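About Nukodside

Nukodside is a research group working on how robots learn household tasks from people. We are based in Esilau and share a building with the engineering workshop at Rocha. The group was started by Lawal Haruna, who still leads it and still does a fair amount of the soldering.

What we work on

Most robot learning depends on demonstrations: a person shows the task, and a model is trained to reproduce it. The usual way to get demonstrations is to drive a robot arm remotely, which is slow and keeps the work in the lab. Our method uses a hand-held gripper with a camera mounted on it. The person carries the tool through an ordinary home and does the task with it, and we recover the motion of the gripper from the video afterward. No arm is needed until testing.

Our main project is called Illow. It looks at one question: does it help more to record many demonstrations in one home, or a few in many homes?

What we have found

We trained 2 policies on tidying tasks, each from 1,000 demonstrations. The first set was recorded in a single furnished flat. The second was spread across homes that the people recording had never worked in before. We then tested both on a robot arm in rooms that appeared in neither set.

The policy trained on many homes did better on picking up small items and on placing them in a bin. On drawers the two were close, and we don't yet claim a difference. When we cut the varied set to 500 demonstrations it still did better than the full single-flat set on bin placement. Going from 500 to 600 made no change we could measure.

Failures were mostly of one kind. The gripper closed early on thin, flat things such as paper and wrappers. We are now looking at finger pad shape and at how the labelling of the closing moment affects this.

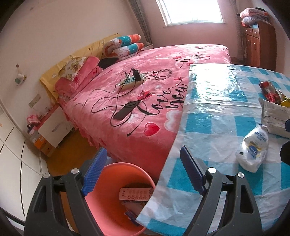 Hand-held gripper over a wastebasket, Illow bedroom tidying.

How we work

Recording is done in lived-in rooms with the furniture and belongings left in place. Residents sign a consent form and can ask for any recording to be removed. We blur faces and documents before the data leaves our own servers.

We publish negative results along with the others. Gripper drawings and training code are free for non-commercial use.

Joining us

We take on graduate students each February. A background in robotics is useful but not required. Several of our people came from trades, including cabinetry and appliance repair. Write to the group office at Esilau with a short note on what you would like to work on.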